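# Two fingers, two arms, one booth of cans

Wiebke Hagedorn has spent most of the past year buying grippers and sending them back. Her bench at Skenside is a small plank-walled booth with two white arms on a shared track, and the job she sets every candidate is the same: take a drinks can from wherever it happens to be and put it somewhere else.

The Hurkari two-finger unit is the one she is testing now. It has been through 1613 picks since July, against 2883 for the older Ridgeway model it may replace. She logs each one by hand -- the software has a colour-coded report, but she doesn't trust it yet.

"A can is harder than it looks," she says. "Upright is fine. On its side, you find out what the fingers are made of." 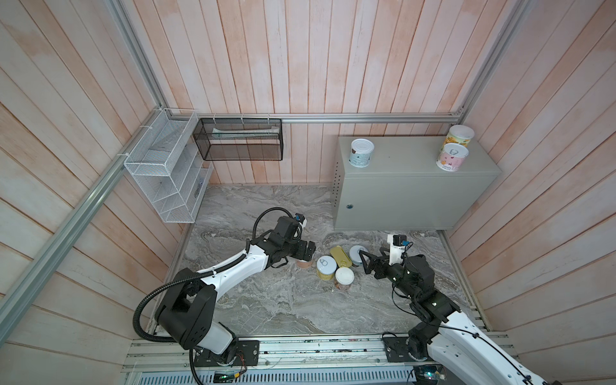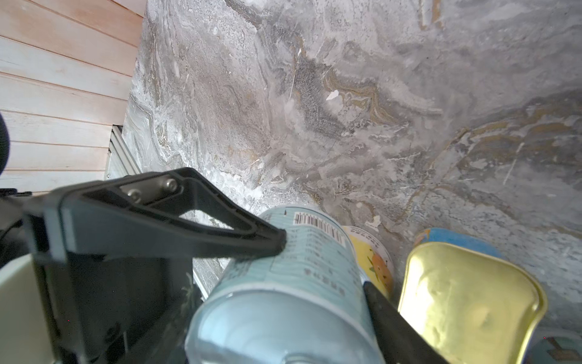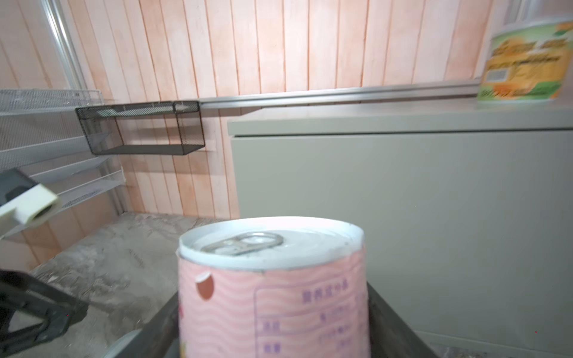

**Does a wrist camera replace the fixed one?**

Most labs keep both. The fixed view is better for planning a path, and the wrist view is better for the last few centimetres before the fingers close. Dropping either one saves a bit of money and costs a lot of calibration time.

Hagedorn's next round compares controllers. Grokcombe has lent her one for 19 days, and she expects to lose the first 10 to wiring and firmware. The Ridgeway grippers will stay in a drawer until she has numbers for both.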